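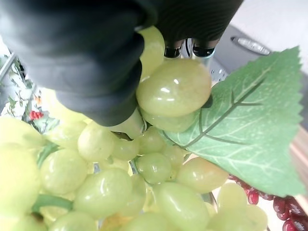 Pectin demand figures: commercial weight or pure weight?

Posted Saturday, May 19, 2007 in Food Ingredients / Market Data

I am putting together a regional demand estimate for pectin used in jams and fruit preparations. The Promeo summary gives 862 tonnes for the last full year. When I add up the sales volumes I have from the two main distributors, Miletti and Quintela, plus a small allowance for direct imports, I get a noticeably higher total. The growth rates agree, so I don't think either set is simply wrong.

My suspicion is that one source counts the product as sold and the other counts only the pectin in it. The notes at the back of the summary say "100% basis" without explaining it. Which figure should go in a table that will be compared with gelatin and starch? Also, does anyone know whether the March update changed the method?
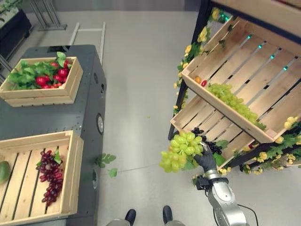 Replies (3)

Reply 1
"100% basis" means the diluent has been taken out. Most commercial pectin is blended with sugar so that each batch has the same gelling strength, and the customer buys the blend. If the blend averages 80 percent pectin, divide the pure figure by 0.80:

862 / 0.80 = 1,077.5 tonnes as sold

Compare that with your distributor total. If they are close, you have your explanation. The 80 percent is only a placeholder. Ask both distributors for an average by grade, and do not use one factor for high methoxyl and amidated types if you can avoid it.
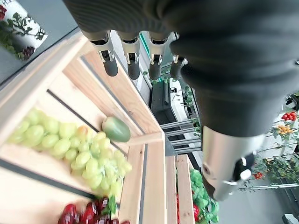 Robotic hand with metal finger joints and dark fingertip pads.

Reply 2
Check for double counting too. We buy in Plekcombe and some of our material passes through both distributors before it gets to us. Can't help with the March question, I only have the older edition.

Reply 3
Agree with the first reply on the arithmetic. For the table, use as-sold weight if the gelatin and starch columns are as sold. State the basis in the column heading. A footnote gets lost when the table is copied.

Two further points. Value figures need no correction, but price per kilo does: dividing sales value by pure tonnage overstates the price buyers pay. And if you chart growth with the first year set to 100, the basis drops out as long as the average dilution has stayed the same.

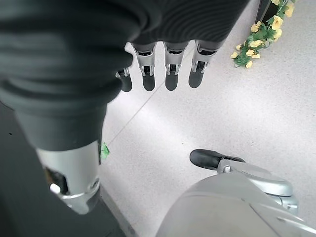
Robotic hand above a pale, speckled floor.

Follow-up from original poster
Got the grade averages from Miletti, still waiting on Quintela. Using as-sold weight throughout for now.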